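Workshop > Kids' Corner > Build Along > A Robot Arm That Can Hold a Cup

Reading time: 6 minutes

How do you teach a robot to hold a cup?

Pick up a cup. Go on, any cup! You probably did it without thinking. Your eyes found it, your arm reached out, and your fingers closed just tight enough. Now imagine you had to explain every bit of that to a machine that has never touched anything.

At the Flarnar workshop we share benches, tools and a very big box of screws. This August, Mareike Kasten and Kadir Saraç started building a small robot arm there, and they named it Kamia. Kamia is made from printed plastic parts, 12 small motors and a lot of wire.

What is inside an arm?

Bend your elbow. Now turn your wrist. Each place where you can bend or turn is a joint, and a robot arm has joints too. A motor in each one does the job your muscles do. The stiff pieces between the joints are called links, and they are a bit like your bones.

At the end of the arm is the gripper. Your hand has four fingers and a thumb, but many grippers have only two fingers that slide together and apart. Two is enough for a surprising number of jobs!

Why practice on a computer first?

Real cups break. Motors get hot, and screws come loose and roll under the bench (we are still looking for one). So before Kamia tries something new, Kadir builds the job inside a computer program called a simulator. It works like a video game where things have weight and can bump into each other. If the pretend robot drops a pretend cup, you press a key and start over.

Kamia's program practiced one simple lift 2000 times this way. The first 371 tries were terrible. It squeezed the air next to the cup, or knocked the cup over and then squeezed the air. But after each try the program changed its moves a little, and slowly the lifts got better.

A simulator can also make a mess on purpose. A robot that has only ever seen a clean, tidy kitchen may get confused by a dirty one, so it helps to add stains, crumpled cloths and things left lying on the counter. The robot arm can look different too, like this white one on its speckled stand, with a black gripper holding something white over the counter.
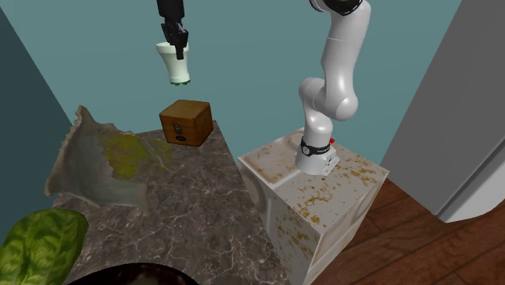
Try it yourself: be the gripper

You need a friend, a plastic cup, a scarf and a table.

1. Tie the scarf gently over your eyes. You are the robot now.
2. Hold out your thumb and one finger. Those are your gripper.
3. Your friend puts the cup somewhere on the table and gives you orders, such as "left", "down" or "close".
4. Do exactly what you are told and nothing else. If your friend forgets to say "stop", keep going slowly until your hand touches something.
5. Swap places and see if you can do it with fewer orders.

Mareike and Kadir needed 17 orders the first time, and Kadir still ended up holding the sugar bowl.

Next on the bench is Kamia's real gripper. Its fingertips will be covered in soft rubber cut from an old bicycle tube - we want to see if that stops cups from slipping.

Flarnar Shared Workshop | Contact us | Copyright Flarnar | Back to top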